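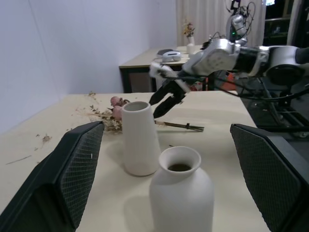
Two white vases on a table, one short and one taller.

How Cartoon Characters Learn to Walk
by Yasmine Ait Ali

Computer cartoons are made of pictures shown very quickly, one after another. Each picture is a tiny bit different from the one before. Your eyes join them up, and the character seems to move.

Making a character walk starts with four poses. An animator sets these first and fills in the rest later.

Contact: the front heel touches the ground and the legs are far apart.
Down: the front knee bends and the body sinks.
Passing: one leg is straight and the other swings past it.
Up: the body rises and the back foot pushes off.

Then the same four poses are made again with the other leg in front. That makes two steps. The last picture leads back to the first, so the walk can go around and around. This is called a walk cycle.

The computer can help with the pictures in between, but it often makes them too even. The animator has to fix the timing by hand. A heavy giant stays longer in the down pose. A mouse hurries through all of them.

In the short film "Pestel," a snail keeper named Dubey walks up a hill to the town of Tondport. His walk took 53 tries to get right, and the hill scene alone used 558 pictures.

Try it yourself
Draw the four poses on the corners of four pages in a notepad, one pose to a page. Draw the other leg's four poses on the next four pages. Keep the head in nearly the same place each time. Then flip the pages with your thumb.

Words to know
Pose: the way a body is held at one moment.
Cycle: something that repeats.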